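13 Aug 2026

Today I finished the second version of the equipment plan, and I am still not sure of it. The first one, in May, was a wish list. This one has prices beside every line, and it made me less cheerful.

Walter Echeverri gave me a limit before lunch. We have 2,000 dollars left for small things until the next budget, and the grippers are not small things. For them I must write a separate request. He was kind about it, but he asked me three times why we need more hand-held grippers when the robot arm is not even ordered. I explained that the recordings must come first and that the arm learns from them. He wrote this down slowly. I think he will repeat it to somebody above him, so I hope I used the right words.

The offers I have now:

Clakirow – 422 dollars for each gripper, without the camera. Delivery in 13 working days.
Zoltitz – cheaper, but the finger pads are sold apart and they wear out quickly with cloth. Abelardo knows this from his former job.
Nullport – only rental. I don't like rental, because every scratch becomes a letter.

My feeling is for Clakirow. Four pieces make 1,688 dollars, and then come cameras, mounts, spare pads and memory cards. I forgot the memory cards in May and I was ashamed when Abelardo Ccori noticed it. This time they have their own line, also the chargers.

In the afternoon I left the spreadsheet and went to see the fabric work, to understand what we are really paying for. It is easy to write "soft items" in a column. Cloth is another matter – it folds how it wants, and every fold is a new problem for the fingers. I stayed longer than I had planned and my tea went cold on the windowsill.
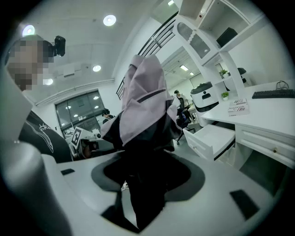

Lavender and black fabric held upright in the gripper, with the office behind.

After that I added a line for more fabric things in different colours and thicknesses. Abelardo wants 68 items in the set. I put in half of it and a note that we can bring old clothes from home. I already have two sweaters in mind.

Still open: whether the Jemal software licence is counted per person or per machine. I wrote to them and received an automatic answer. Also the insurance, which I don't understand at all.

Tomorrow I will ask Walter if the request can go in with one price missing. If he says no, I have to phone Jemal, and I don't like to phone in English.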